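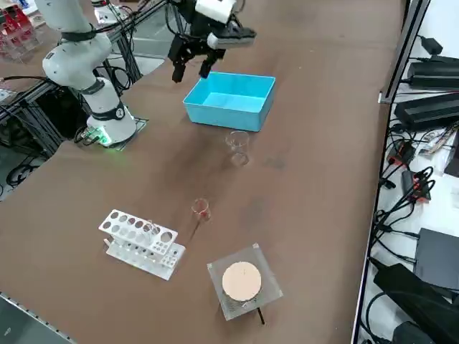
Tabletop

A tabletop is the flat upper part of a table, the surface on which things are placed, eaten, written or made. It is usually built separately from the legs or frame and joined to them near the end of the work.

Materials

Solid wood tops are made by gluing boards edge to edge. Wood swells and shrinks across the grain as the air changes, so a solid top is held down with slotted brackets or wooden buttons that let it move. Breadboard ends — narrow strips fixed across the grain at each end — help keep a wide top flat.

Veneered tops have a thin sheet of wood over a core of particleboard or plywood. They move less than solid wood but are harder to repair once the face is worn through. Stone, glass, metal and plastic laminate are also common.

Shape and size

Rectangular tops are the most widespread, as they fit against walls and can be pushed together. Round tops suit small rooms and pedestal bases. Drop-leaf tables have hinged sections that hang down when not needed; in extending tables, the top parts in the middle to take one or more loose leaves.

Dining tops are often about 20 millimeters thick. Thinner ones may be given a deeper edge strip, which makes them look heavier and stiffens the rim.

Edges

A square edge is the simplest to cut but chips easily. Rounded and beveled edges wear better. The Feltstead edge, named for the town where it was first sold, slopes inward on the underside and leaves a thin line at the top.

Finish and care

Oil soaks into the wood and can be renewed at home. Varnish and lacquer form a film that resists spills, though deep scratches may mean stripping the whole surface. Wax gives a soft shine but marks easily under hot dishes.

See also: Trestle table, Workbench, Countertop, Desk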